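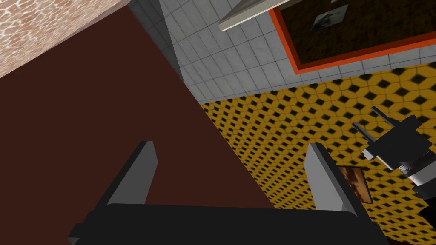
Sandstarts üben: So kommst du sauber aus dem Gatter

Wer einmal auf einer tiefen Sandstrecke am Gatter gestanden hat, kennt das Gefühl: Motor auf Drehzahl, Kupplung am Schleifpunkt, und dann fällt das Gatter und das Hinterrad gräbt sich ein, während links und rechts alle wegziehen. Mir ging das zwei Jahre lang so. Auf der Sandbahn in Disavholm habe ich im ersten Rennen den 32. Platz in der ersten Kurve belegt, und mehr Fahrer standen nicht am Start! Inzwischen macht mir der Start im Sand mehr Spaß als fast alles andere am Motocross, und genau deshalb schreibe ich das hier auf.

Was du brauchst

Ein Übungsgatter ist toll, muss aber nicht sein. Ein Stück Kantholz, mit zwei Heringen im Boden fixiert, tut es für den Anfang auch. Dazu eine Schaufel oder ein kräftiger Stiefel, eine Startvorrichtung an der Gabel (falls vorhanden) und jemand, der das Startzeichen gibt. Bitte immer mit kompletter Schutzausrüstung fahren, auch wenn es nur um ein paar Meter geht.

Schritt 1: Die Spur vorbereiten

Schau dir die Spur vor und hinter dem Gatter an, bevor du das Motorrad hineinschiebst. Hinter dem Gatter soll der Sand möglichst fest und eben sein. Schieb die lose obere Schicht weg und tritt den Untergrund fest, und zwar auf der ganzen Länge von der Position des Hinterrads bis zum Gatter. Leicht feuchter Sand lässt sich wunderbar verdichten, ganz trockener leider kaum. Vor dem Gatter darfst du im Rennen meistens nichts verändern, also vorher im Reglement nachlesen oder bei der Fahrerbesprechung fragen.

Schritt 2: Position auf dem Motorrad

Setz dich weiter hinten hin als auf hartem Boden. Auf Lehm sitzt du fast am Tank, im Sand rutschst du etwa eine Handbreit zurück, damit das Vorderrad leicht wird und aufschwimmen kann. Beide Füße auf dem Boden, Ellbogen hoch, Kopf über dem Lenker. Ilaria Longo, bei der ich meinen ersten Sandkurs gemacht habe, hat uns diese Haltung 14 Mal hintereinander einnehmen lassen, ohne dass der Motor lief. Klingt öde, hat aber richtig viel gebracht!

Schritt 3: Gang und Drehzahl

Mit einer 250er im Viertakt starte ich im tiefen Sand im zweiten Gang. Auf einer 125er kann je nach Übersetzung der erste besser passen, das musst du ausprobieren. Halte die Drehzahl höher als auf hartem Boden, denn der Sand bremst sofort. Aber bitte nicht in den Begrenzer, dort fehlt dir die Kraft genau in dem Moment, in dem du sie brauchst.

Schritt 4: Kupplung kommen lassen

Jetzt wird es spannend. Ein oder zwei Finger an die Kupplung, bis zum Schleifpunkt kommen lassen, das Motorrad zieht schon ganz leicht nach vorn. Wenn das Gatter fällt, lässt du die Kupplung zügig und gleichmäßig los und gehst dabei voll ans Gas. Schnalzen lassen ist der Klassiker unter den Fehlern, dann gräbt sich das Rad ein. Zu lange schleifen kostet dagegen Schwung und Beläge.

Schritt 5: Die ersten 22 Meter

Die Füße kommen auf die Rasten, sobald das Motorrad rollt. Gewicht hinten lassen, mit den Knien klemmen und das Gas stehen lassen, auch wenn der Lenker tanzt (und das wird er!). Wer hier kurz zumacht, dem taucht das Vorderrad ein. Hochschalten früh und ohne das Gas ganz zu schließen. Schau dabei weit nach vorn zur ersten Kurve und nicht auf das Schutzblech.

Ein Übungsplan zum Nachmachen

Fünf Starts am Stück, danach Pause und die Spur neu herrichten. Die ersten beiden mit halber Kraft, nur für Haltung und Kupplung, die übrigen wie im Rennen. Lass dich von der Seite filmen. Halvard Holmgren und ich haben das im November an drei Nachmittagen gemacht, und erst auf dem Video habe ich gesehen, dass mein linker Fuß viel zu lange in der Luft hing. Lass die Kupplung zwischendurch abkühlen und prüf das Spiel am Hebel. Nach dem Training den Luftfilter reinigen, Sand kommt wirklich überall hin.

Und wenn der Start trotzdem misslingt? Außen bleiben, wo der Sand weniger zerfahren ist, und in der ersten Kurve auf den Stau innen achten. Da sind oft noch etliche Plätze drin. Viel Spaß beim Üben!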